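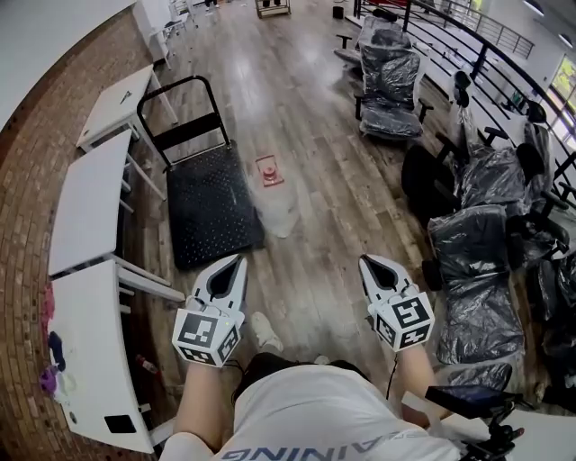

Why are the darts prices always an hour old by the time I get the e-mail, one subscriber wrote in last month, and it's a fair point so starting there.

The delay is on our side. Prices get pulled at lunch, tips written up in the afternoon, e-mail goes out at 6pm, by which time half the bookmakers have moved. On the big football matches it hardly matters. On darts it does, the markets are thin and one decent bet shifts them. From March we'll pull a second time at 5pm for darts and snooker only. Means somebody on shift later. Cost covered from what was put aside for the racing pages, see below.

Where we are overall

Subscribers to the free e-mail: 3933. Of those, 2265 open it most weeks. The target you set for this stage was on opens so that is met, though most of the growth came in over Christmas with the darts on and I would expect some of it to drop off. Will know more by Easter.

Paid tier not launched yet. I said January in the last report. Payment pages are built but Trullument want another round of age checks before they'll switch it on, and they are right to. Waiting on them for a date.

Results

All tips now logged before the start, at the price on the page when we sent it, no tidying up afterwards. To level stakes we are down 4 points on football, a bit up on darts, flat on snooker. Football loss is nearly all from both-teams-to-score bets in the lower divisions. Have told the writers to go easy on those. The staking table was wrong for two weeks in the autumn (each-way bets counted as wins only) and has been corrected, with a note on the site saying so.

Racing

Not started. Was in the plan, I know. The Indska feed we meant to use doesn't carry non-runners quickly enough and you can't put up a racing page with horses on it that aren't going to post. Have asked Patow for a quote instead. If it comes back too dear my suggestion is drop racing until the autumn and do the summer golf properly - less work, and readers keep asking for it.

Safer gambling

Every e-mail now carries the stake limit reminder at the top, used to be at the bottom where it was easy to miss. Also a one-click pause, so people can stop getting tips without having to unsubscribe. 40 people have used it so far. We don't write to them while they're paused, no offers, no "come back" messages. Rashti checked the wording and asked for one change, done the same day. They'd also like us to stop using "banker" for short-priced favourites. Agreed, although a few have slipped through since, old habits. Will keep an eye on it.

Money

Within budget. Underspent on racing for teh reasons above, slightly over on e-mail sending becuase the list grew faster than planned. Sheet to follow seperately.

What I need from you

A yes or no on moving the racing money. A view on price for the paid tier - still think monthly only, no annual deal, makes it easier for people to stop. And whether you want the full tips log each time or just the totals. It's long.

Next report after the golf starts.

Filed under: Betting > Tips Service > Progress Reports

Print this page | E-mail this page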